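Plaltix Opens Second Coating Line for Marinho Anti-Fog Film

August 30, 2021 – Plaltix, a maker of specialty films for food packaging, has started production on a second coating line at its Estano plant. The line is dedicated to Marinho, the company's anti-fog film for chilled produce and ready-meal trays.

The new line coats rolls up to 80 inches wide. It applies the anti-fog layer to one side of the film in a single pass, followed by a drying tunnel with 12 separately controlled heating zones. The existing line, in service at the same plant, will continue to run narrower rolls and trial orders.

Marinho is supplied in two grades. Grade A is intended for trays that are sealed and held under refrigeration. Grade B has a heavier coating and is intended for product packed warm and chilled after sealing. Both grades can be printed on the uncoated side with standard solvent or water-based inks.

"Customers asked for wider rolls and shorter lead times, and the first line could not give them both," said Huệ Trịnh, director of operations at Plaltix. "Orders for wide rolls had been slit and joined at a second site. That step has been removed."

Coating weight is measured across the full width of the film and logged for each roll. Rolls outside the agreed range are held for review by the plant's quality group, led by Atieno Were. Roll records are kept for 2 years and are available to customers on request.

Staff training for the new line began in April. Operators from the first line were trained ahead of the transfer of wide-roll orders, and shift patterns at the plant have been adjusted to cover both lines.
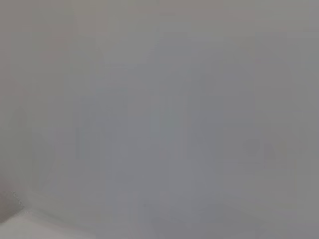

The minimum order for wide rolls is 1000 pounds per grade. Sample rolls for machine trials are available in Grade A now and in Grade B once customer approvals are complete. Distribution remains with Omard, which holds stock of the standard widths.

Prices for existing Marinho widths are unchanged. Film codes and pallet labels also stay the same, apart from a suffix that identifies the coating line.

About Plaltix
Plaltix develops and produces coated and laminated films for chilled, frozen and dry food packaging.

Media contact: Duyên Khúc, Communications
Technical inquiries: Toàn Tô, Film Applications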